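Questions I Get Asked a Lot

Can I send you my book to review?

Yes please! My inbox is always open, though my reading pile is a bit scary, so expect a wait. Tell me the title, what kind of story it is and whether it's part of a series. I read mostly crime and psychological thrillers, with the odd family drama when I need a break from all the bodies.

Do you charge for reviews?

Nope, never have. I get a free copy and you get my opinion, and that's the whole deal. Authors can't pay to be moved up the pile either (a few have asked!).

How long will I have to wait?

Usually 8 weeks. Blog tours are different because I'm given a date and I stick to it. I take on two or three tours a month and February is already full, sorry!

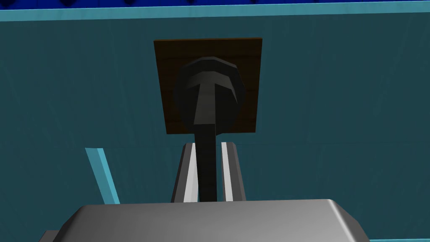

What if you don't like my book?

Then I'll email you before anything goes up and you can decide if you still want the review posted. I don't do nasty. If a book isn't for me I'll say why, and plenty of readers will love it for the exact thing that bugged me. I gave up on a locked house mystery last year after three chapters of people creeping around in the dark, and Flora Aitken, who guest posts for me, read it in one night and raved about it. She's a sucker for anything like that dark wood panel with the black knob on it, stuck on a teal wall and just asking to be pulled – I'd leave it well alone, personally.

Do you give star ratings?

Only on the retailer sites, where I have to. I find them really hard! A three from me means I enjoyed it and would try the author again.

Will you read book two if I haven't sent you book one?

I'd rather not. I'm the kind of person who has to start at the beginning, even when the author swears it works as a standalone.

Who else writes for the blog?

It's mostly me, plus Flora on the spooky stuff and Siham Bitar, who covers audiobooks. If you have an audio copy, say so in your email and I'll pass it along to her.

Can I quote your review?

Of course, I'd be thrilled! Just credit the blog and please don't trim it so it says something I didn't – and do send me a link so I can show my mom.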